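4. Comparing the two finger sets

By now you should have both arms bolted down and talking to the controller (if not, go back to section 3, I'll wait). This part covers how I compare the Nornitz fingers with the Plalus fingers, using cable bundles as the test objects. I like cables for this. They squash, they roll, they snag, and every office has a drawer full of them.

Saskia Ruddock wrote the first version of this section for the Ojala arms. I've kept her order of steps and changed the settings, so if you worked from her notes before, please don't mix the two!

What you need

Both finger sets and the small hex key
Three or more coiled cables in different sizes
A clear plastic container for the drop-off test
The Zevbridge controller, with the wrist camera already showing up in its camera list

4.1 Fitting the fingers

1. Press the stop button and leave it pressed. I know you're only swapping two fingers. Press it anyway.
2. Open the gripper by hand until you feel it hit the end of its travel.
3. Loosen the two screws at the base of each finger and slide the finger straight out. If it sticks, wiggle it gently and keep the screwdriver well away from it (mine has the scar).
4. Slide in the new finger with its gripping face toward the middle. Tighten each screw a little at a time, going back and forth.
5. Release the stop button, run Home, and then run Zero Grip. If you skip Zero Grip the controller still thinks the old fingers are on, and it will squeeze too hard or close on nothing.

Note: The Nornitz fingers are a touch longer. After fitting them, raise the table height in the controller by 2 mm or they'll scrape the wood on the way down.

4.2 Checking the camera view

Open the live view and bring the wrist over the table. You want both fingertips in the picture with the gap between them clear, and enough table beyond them that you can find the next bundle without swinging the arm all over the place. Tilt the camera bracket until you get that, then lock it. Don't worry if the fingers go a bit soft low in the picture. The camera is focused for the table, and that's where you want it.

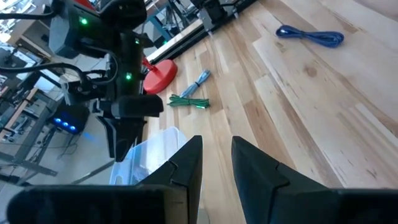 Once you've locked the bracket, leave it alone for the whole comparison. I once nudged mine halfway through and ended up throwing out a full afternoon of grabs, because the camera offset no longer matched and I couldn't tell a bad finger from a bad angle.

4.3 Running the grabs

1. Park the other arm before you start. The controller will let you run both at once, and you will be tempted, but they share the middle of the table and neither one is polite about it.
2. Load the program called BUNDLES. It does 21 grabs on each cable.
3. Set grip force to 144 on the controller's own scale. That's my starting point for both finger sets, and I'd stay there until you have one complete run of each.
4. Lay a bundle across the wood at an angle. Bundles lined up neatly with the fingers make every gripper look great.
5. Press Start and keep your hands off the table until the prompt asks for the next cable.
6. After each grab, mark it held, slipped or missed. If it held on by one loop and dangled, I call that slipped. You can be kinder than me, as long as you're equally kind to both sets.
7. Swap fingers (4.1 again, Zero Grip included!) and repeat with the same cables.

Caution: Don't let a loose cable end get between the fingers and the gripper body. If it does, press stop first and pull it free afterward. Error 545 means the motor has stalled, and you'll have to home the arm before it will move again.

4.4 What I've found so far

On my bench the Plalus fingers do better with thin bundles, and the Nornitz pair wins on the fat ones, where the extra reach gets them down past the top loops. Flat coils are a pain for both. Dropping the table height a hair helps with those, but go slowly and watch the tips.

Save each run under the finger name and the cable name. The export in section 5 sorts by those two fields and ignores everything else you type.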